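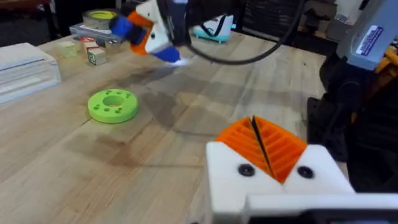
A light wooden workbench, with white and orange parts in the foreground.

Genowefa Szulc keeps the wages of her town in a blue folder. The folder is not secret, she tells me, and anyone in Brestenus can ask to read it. Very few people ask.

She has worked for 8 years at the local employment office, and before that she was a bookkeeper at Gittins, the furniture maker which was once the biggest employer in the valley. When Gittins closed its second hall, 187 people lost their jobs in one August. She was among them.

"I remember that we all went to the same bakery the next morning," she says. "The baker gave us coffee and did not want money. After one month he also had to let a girl go. So I learned economics in this way, from the bakery."

I ask her if the town has recovered. She thinks for some time before she answers.

"It depends what you count. If you count people without work, the number is low now, and the mayor is happy. But many of them are not without work because they have moved away. They work, yes, but in another country, and they pay their rent there."

The money they send home is a subject she comes back to often. In her opinion it keeps the shops open, and it has also changed what the shops sell. There are now three places for tiles and bathroom furniture on the main street, and no place to buy shoes for a child. Families renovate the house for a son who comes for two weeks of the year.

"It is a beautiful bathroom," says Szulc, "and the grandmother uses it alone."

The new hope of the council is Sarkex, a company that wants to put a packing centre beside the railway. It has promised 200 positions, of which 100 should be filled in the first year. Szulc has read the proposal twice, and she has questions about the contracts. Most of them are for six months.

"With a six-month paper you cannot go to the bank," she explains. "You can buy a telephone, maybe. You cannot buy a flat. The young people know this very well, they are better informed than we were."

Is she against the project, then? She shakes her head. She would take it, she says, but she would ask for something in return: a training programme, and a bus from the villages in the early morning. At present the first bus arrives after the morning shift would begin. She wrote to the council about the bus and received a polite answer.

She speaks more warmly about Brandia, a small cooperative which makes honey and fruit preserves in the old dairy. The pay is modest and the work is hard in the summer, but everyone has a permanent contract. Two women came back from abroad to work there. One of them is her niece.

"She earns less than before," says Szulc. "I did the calculation for her, with the rent and the flights and the child care, and at the end of the month the difference was small. She had already decided, I think. She only wanted to see it on paper."

Before I leave, she shows me the page for the next quarter. Only the headings are filled in. She will start on it when the figures arrive from the regional centre, and they are usually late.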